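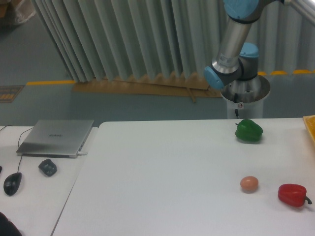
로봇 공개 시연, 반나절 쓸 만큼 볼 게 있나요? (로데크 공개일 다녀오신 분)

작성자: Liliana Pellegrini
2026년 8월 8일

동네 급식 반찬 작업장에서 일합니다. 사장님이 요즘 로봇팔에 꽂히셔서 로데크(Rodeck) 공개일에 저를 보내고 싶어 하세요. 채소랑 계란을 집어서 옮기는 시연을 한다고 안내문에 적혀 있고, "현장 작업을 그대로 재현"이라는 문구도 있더라고요. 저는 이 문구부터 믿음이 안 갑니다. 우리 현장은 파프리카가 상자에 겹겹이 쌓여서 들어오고, 바닥엔 물이 흥건하고, 계란은 판에 끼워져 있거든요.

예전에 4월에도 다른 업체 시연을 보러 갔다가 영상만 30분 보고 왔습니다. 실물은 유리 안에 서 있었고 담당자는 전원 넣으려면 본사 허가가 필요하다고 했어요. 왕복 차비에 하루 휴가까지 쓴 게 지금도 아깝습니다.

궁금한 건 이렇습니다. 실제로 움직이는 걸 보여주는지, 아니면 말로만 하는지. 계란 같은 걸 정말 집는지. 관람객이 물건 위치를 바꿔 달라고 해도 되는지. 그리고 명함 주고 나면 영업 전화가 얼마나 오는지도 알고 싶어요. 다녀오신 분들 솔직한 얘기 부탁드립니다. 홍보성 답변은 사양할게요.

Osvaldo Benedetti

지난번 공개일에 갔습니다. 201호였고 입구에서 이름만 적으면 들여보내 줍니다. 저도 식품 쪽 설비를 오래 만져서 의심부터 하고 간 사람이에요.

우선 움직이는 건 봤습니다. 흰 탁자에 피망이랑 계란 한 알 올려놓고 하나씩 집어서 쟁반으로 옮기는 시연이었고, 말만 하다 끝나지는 않았어요. 다만 탁자 위가 너무 깔끔합니다. 물건끼리 널찍하게 떨어져 있고 겹치는 게 하나도 없어요. 작업장에서 그렇게 예쁘게 놓인 피망을 본 적 있으세요? 저는 없습니다. 초록이든 빨강이든 흰 바탕에서는 눈에 확 띄니까 찾는 것도 쉬운 조건이고요. 그걸 "현장 재현"이라고 부르는 건 과합니다.

계란은 제가 본 회차에서는 깨지지 않았습니다. 그런데 그게 한 번 성공인지 늘 성공인지는 저도 모릅니다. 성공률 자료를 달라고 했더니 내부 자료라서 어렵다고 하더군요. 그래서 같은 걸 다시 해 달라고 했고, 두 번째는 집기 전에 한참 멈칫했습니다. 설명하시는 분이 그 사이에 말을 참 많이 하셨어요. 이런 데 가시면 말 말고 팔을 보세요. 설명이 길어질 때가 제일 볼 만합니다.

위치는 바꿔 달라고 하면 바꿔 줍니다. 저는 피망을 계란에 딱 붙여 달라고 했는데 그건 "다음 버전에서"라는 답을 들었어요. 대신 방향 돌리는 건 해 줬습니다. 꼭지가 반대쪽으로 가게 놓아도 잡긴 잡더라고요. 느리긴 했지만요.

가시면 이 정도는 물어보세요.

젖은 채소도 되는지. 제가 갔을 때 담당자는 된다고 했는데 보여주지는 않았습니다.
사람이 노트북 앞에 앉아 있어야 하는지, 아니면 혼자 도는지.
떨어뜨렸을 때 누가 치우고, 다시 시작하는 데 얼마나 걸리는지.
손끝 부분 세척은 어떻게 하는지. 식품 쪽에서는 이게 제일 중요한데 답이 제일 흐렸습니다.
시연한 장비와 견적서에 들어가는 장비가 같은지.

마지막 건 꼭 서면으로 받으세요. 예전에 후바네로(Huvanero)라는 데서 시연 본 것과 다른 모델을 들여놓고 고생한 작업장을 압니다.

반나절 쓸 가치가 있냐고 하시면, 살 생각이 없어도 한 번은 볼 만합니다. 대신 사장님을 같이 모시고 가세요. 혼자 다녀와서 "별로였다"고 하면 안 믿으십니다. 멈칫하는 걸 직접 보셔야 해요.

Marichka Nechyporuk

저는 좀 다르게 봤어요. 윗분 말씀대로 탁자가 너무 깨끗한 건 맞는데 시연이 원래 그런 거죠. 처음부터 흥건한 바닥에서 하는 회사가 어디 있겠어요.

저희는 멜리스(Melis)랑 로데크 두 군데를 같은 주에 갔는데 그나마 로데크가 질문을 받아 줬습니다. 멜리스는 질문지를 미리 내라고 하더니 제 질문은 빠졌더라고요. 속도는 두 군데 다 답답했습니다. 저희 직원이 파프리카 한 상자 50개를 다 옮길 동안 로봇은 얼마나 옮겼을지, 생각하기도 싫네요.

영업 전화는 4번 왔습니다. 마지막 전화에서 예산이 없다고 딱 잘라 말하니까 그 뒤로는 안 왔어요. 명함 말고 메일 주소만 적고 오시는 걸 추천합니다.

아, 주차는 건물 뒤쪽이에요. 앞에 대면 견인합니다. 저는 당했습니다.

Arturo Morelli

가지 마세요. 어차피 사람이 더 빠릅니다.

Liliana Pellegrini

답변 감사합니다. 오스발도 님이 적어 주신 질문은 그대로 출력해서 가져가려고요. 세척 얘기는 생각도 못 했는데 저희한테는 그게 속도보다 먼저네요. 사장님께 같이 가시자고 했더니 바쁘다고 하셔서 일단 날짜를 다시 잡는 중입니다. 가능하면 저희가 쓰는 파프리카도 몇 개 들고 가 볼 생각인데, 외부 물건을 올려 주는지는 전화로 먼저 물어보겠습니다. 안 된다고 하면 그것도 대답이 되겠죠.

마리치카 님, 혹시 멜리스 쪽에서는 계란도 했나요?

Marichka Nechyporuk

아뇨, 거기는 상자만 옮겼어요. 빈 상자요.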